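2020-12-24

Most papers on learned placing report one number, the success rate, and leave the reset procedure to an appendix. I think this is backwards. The reset decides what the number means.

Take lid handling, the task Reet Vanags and I used for the Prunimow comparison. The policy gets a fixed view of the table and a wrist view. We ran it under two reset rules. In the first, an operator returns the pot to a taped outline. In the second, the operator puts it anywhere reachable. Training data was the same for both: 1325 demonstrations, of which 795 survived filtering.

## What the policy is given

The fixed view holds the rack and the lidded pot together; the wrist view, at this point, is mostly wall and gripper.

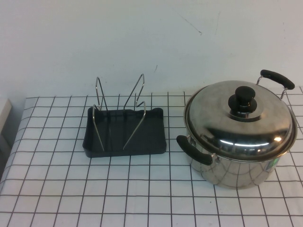
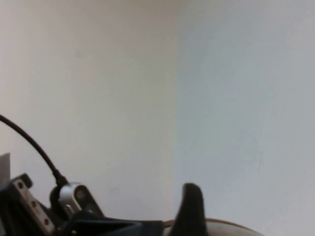

## Where the score comes from

Under the first rule the wrist input could be blanked with little loss. The policy had learned a location, and polished steel gives it few stable features to learn anything else from. Under the second rule the ranking of our two model variants reversed – the one that looked worse was the one using both inputs.

Delphine Ambrose objects that free placement adds operator bias. It does, and the bias can be logged: record the start pose, publish the distribution, report success against distance from the training mean. A taped outline hides the same bias in a single point.

I would ask reviewers to reject a bare success rate for any placing task. We plan to rerun the Motero baselines this way in February, with start poses drawn by script.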